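Section 5. Setting and Clearing a Place

Before you start, a word about what to expect. People who come to us at Testetdale nearly always ask whether the Suremel can do the dishes yet, and the fair answer is that it can do a little of the table, slowly, with you standing by. Setting a place is a good first chore to try, and we hope you enjoy it as much as we do!

1. Wipe the tabletop and lay one placemat flat, well inside the reach of both arms.

2. Choose lightweight plastic dishes for your first 50 runs. Please save the good china for later in life.

3. Open the Chores menu, pick Place Setting, and set the speed to 5. The scale goes up to 11, but that is meant for empty grippers.

4. Teach the bowl first. Guide the fingers to the rim by hand, close them gently, and press Save. Do the same for the cup, and then for the spoon if you are feeling patient.

5. Press Run and keep one hand near the stop button until the arms are back at rest.

Note: A tilted bowl is fine while it is still held. If it leans when the fingers open, lower the release height by 6 millimeters and try again.

Caution: Never run this chore with hot food or a full cup. The arms have no idea what soup is, and a spill can reach the cables at the back of the table.

Bowls, placemats and the grippers that have to deal with them:
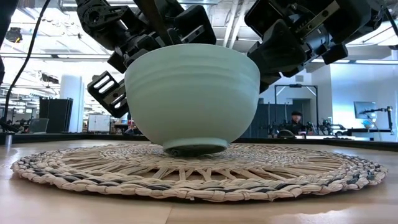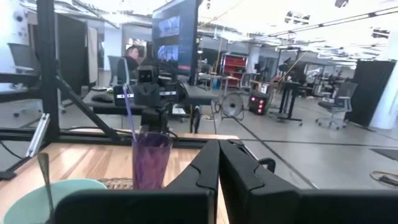
Ihor Karpenko wrote to us in December that he would call this half a chore at best, as his kids can set four places while the arms are still thinking over the first spoon. He added that clearing up is another matter, and that he would gladly wait all evening for a machine that did it without being asked twice.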